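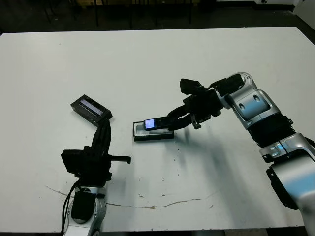 Home | Builds | Gallery | Workshop nights | Contact

Print this page | E-mail this page

Two-arm bench, Marwat shed

Quick gallery from Saturday. Haris Petkov and me (Tanveer Ghauri), the shared workshop at Clarholm, two arms, one white table. Aim is phone goes in tray, no hands. Writing this at 9 pm so excuse the spelling.

Right arm over the tray
The big silver one. Phone lined up longways with the opening, screen lit. Multi-finger gripper, the one we rebuilt in June after the old tendons went. Tray is black with a white inside, flat on the table near the middle.

Left arm
Smaller job for this one, it's got the other black device with the narrow screen, held up at an angle. Padded cover on the base was Haris's idea. Cables still hanging down the left side, will get proper clips when the Nircombe order turns up.

Table top
Yes there's a crack. Long brownish one, runs across the lower part. Doesn't bother the arms. Dark specks everywhere too, needs a wipe before the next run.

Run notes
19 goes on the night, 15 landed in the tray. Misses were all the same thing, phone tipping on the near lip. Have dropped the approach speed and moved the release point 9 mm back. Colour of the tray might change aswell, Haris wants grey.

Next up
Both arms handing over to eachother. Drorkport crew have offered a spare controller, will pick it up when somone has a ute.

145 views | 9 comments | Share

Print this page | E-mail this page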